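The Sorting

The rule, which my sister had written on the back of a gas bill, was that everything in our mother's house went into either the bin or the basket. The bin was for things nobody wanted. The basket was for things we were prepared to carry to the car. There was no third container. My sister had seen what happened to families who allowed a third container.

"It's two categories," she said. "A child could do it."

We had driven up to Primley on Friday morning, she with coffee and I with opinions, and by ten we had our sleeves rolled up in the kitchen. Our mother had moved to an apartment with a view of a pond and had taken with her one suitcase, one lamp and the television. Everything else, she said, was ours. She said it the way other people say "gesundheit."

I started with the drawer by the stove. It held string, mostly. Some of the string was wrapped around other string. There was a key to nothing, a corn holder in the shape of an ear of corn, its partner missing, and an instruction manual for a Trendbridge electric carving knife that none of us had ever seen her use, own or mention.

"Bin," said my sister.

"What if we find the knife?"

"Then we'll know how to turn it on. It's a knife. You turn it on and stand back."

I put the manual in the bin. Then I waited until she was in the pantry and took it out again, and for lack of a better place I put it in my back pocket, where it stayed all day, telling me in four languages to keep away from children.

My mother kept the house on a system. Rubber bands lived with the good silver because both were, in her view, things you might need in a hurry. Birthday candles were in the freezer. The scissors had been in the piano bench so long that as a boy I believed they were part of the piano.
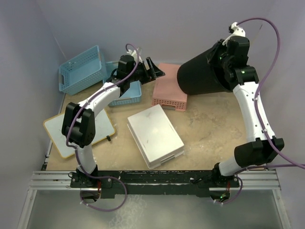 By lunch my sister had cleared the pantry, both hall closets and the thing under the stairs we had always called the Wotthorpe, after the town where it was bought. It was a cabinet, or had been intended as one. It had six doors, two of which opened. My sister had gotten a third open with a butter knife and found 191 plastic lids.

I know it was 191 because she counted them. She called out the numbers from the hallway in the flat voice of a person reading charges to a defendant. When she got to 60 I asked if she wanted a sandwich. When she got to 100 I brought her one anyway. There were no containers in there to go with them.

"Where are the bottoms?" she said when she had finished. She had mustard on her wrist.

"Maybe she took them with her."

"She took a lamp."

We looked at the lids for a while. Then my sister phoned our mother, which was against another of the rules on the gas bill, and put her on speaker.

"Oh, those," said our mother. "Those are Mrs. Todorova's."

Mrs. Todorova had lived next door until I was in ninth grade. She was a large, generous woman who sent over soup whenever anyone in our house so much as cleared their throat. We had always returned the containers. My mother was strict about it: you washed them, you dried them, and you put a little something inside so they wouldn't go back empty.

"But you kept the lids?" my sister said.

"She never asked for the lids."

"For how long, Mom?"

There was a pause, and behind it the sound of a television. "She made very good soup," said our mother. "What have you done with my carving knife book?"

My sister looked at me. I looked at the ceiling, which had a water stain in the shape of Ohio and would not be fitting in either the bin or the basket.

"We haven't come across it," I said.

"Well, keep an eye out. It goes with the knife."

After she hung up we worked without talking. I did the linen closet, where I binned eleven years of free calendars from the bank and basketed one, on account of a good picture of a heron. I binned a shower cap. I basketed a tablecloth with a burn in it the exact shape of the iron, because I was the one who had ironed it. My sister said nothing about the tablecloth. She had been very fair about the tablecloth at the time, too, and had only told on me once.

Around four I found her sitting on the floor in front of the Wotthorpe with the lids stacked beside her in order of size. The bin was next to her left knee. The basket was next to her right.

"It's two categories," I said.

"I know how many it is."

"A child could do it."

She picked up the top lid, a small yellowed one with a crack along the rim, and sniffed it. I don't know what she was expecting after that long. Dill, possibly. She turned it over, wiped it on her sleeve and went to the back porch, where I could hear her moving things around and swearing at a rake.

She came back with a cardboard box.

"Don't say anything," she said, and I took the manual out of my back pocket and dropped it in.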